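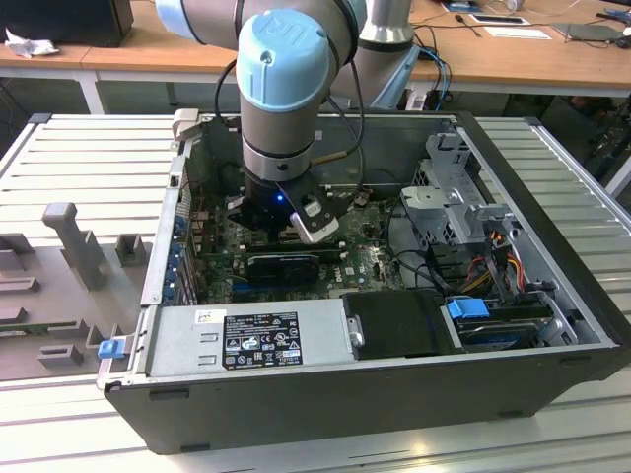

Hilo sobre cómo me he pasado las navidades comparando pinzas para montar y desmontar ordenadores de torre. Mi familia cree que trabajo en informática. No los he corregido.

El planteamiento: un UR, una torre Dell tumbada con las tripas al aire y dos juegos de dedos. Los de serie, anchos y planos, y los estrechos que nos mecanizó Kirnard. Misma pinza, mismo controlador, mismas tareas: memoria, tarjeta, disco y procesador.

La memoria, bien con los dos. La tarjeta gráfica, bien con los dos si uno no tiene prisa. Yo tenía prisa. Con los anchos me llevé por delante un cable y el brazo entró en parada de protección con una dignidad que ya quisiera yo los lunes.

El disco, aburridísimo. Pestaña azul, tirar, fuera. Quien diseñó esa pestaña merece una calle.

Y luego está el procesador.

Elīna Bite sostenía que sin sensor de fuerza en la muñeca no había nada que hacer. Horacio Carrasco sostenía que con una buena cámara sobraba todo lo demás. Yo sostenía el café. 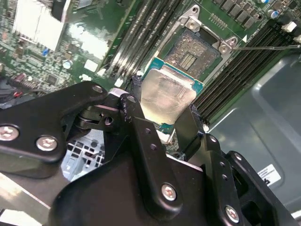
El problema es el ángulo. Si agarras el chip por los cantos y entra con un par de grados de inclinación, la cámara de muñeca te lo canta, pero el dedo te tapa justo la esquina que necesitas mirar. La cámara fija ve esa esquina estupendamente y no distingue un grado de otro. Entre las dos hacen una cámara decente.

Números, que sé que los vais a pedir: 912 intentos de colocar el procesador, sumando los dos juegos de dedos. De los fallidos, 164 fueron por inclinación. Los demás son una colección variada de vergüenzas que irá en la hoja de cálculo.

Los estrechos ganan en el procesador y pierden en la tarjeta, donde patinan. Los anchos, al revés. He mirado a ver si cabían en el presupuesto dos pinzas y un cambiador de herramienta. El presupuesto me ha mirado a mí.

Sobre controladores: probamos también el de Rurnamo, que promete «inserción adaptativa». Se adapta. Se adapta tanto que una vez dio por buena la inserción a varios centímetros del zócalo. Ott Vaher pidió que constara en acta. 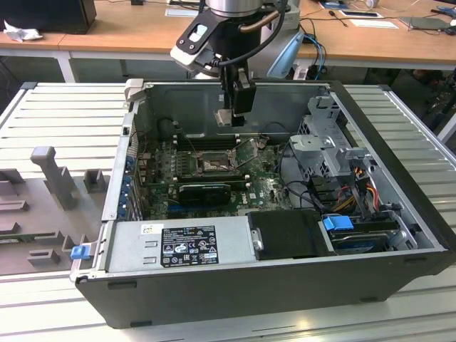
Dedos sobre la placa, zócalo abierto. La torre, con más paciencia que yo.

Me preguntan por la bandeja gris de la izquierda: plástico, impresa en 3D, cuarta versión. La tercera tenía las ranuras a la medida exacta de las piezas, que en impresión 3D es otra forma de decir que no entraba ninguna.

Y a quien pregunta por qué no usamos ventosa para el procesador: la usaremos. Está pedida a Dhanial. Llega en febrero, según ellos. No han especificado el año.

Mientras tanto me quedo con los estrechos y unas almohadillas de goma recortadas con tijera. Si alguien tiene una goma que no deje marca en el metal, mis mensajes están abiertos.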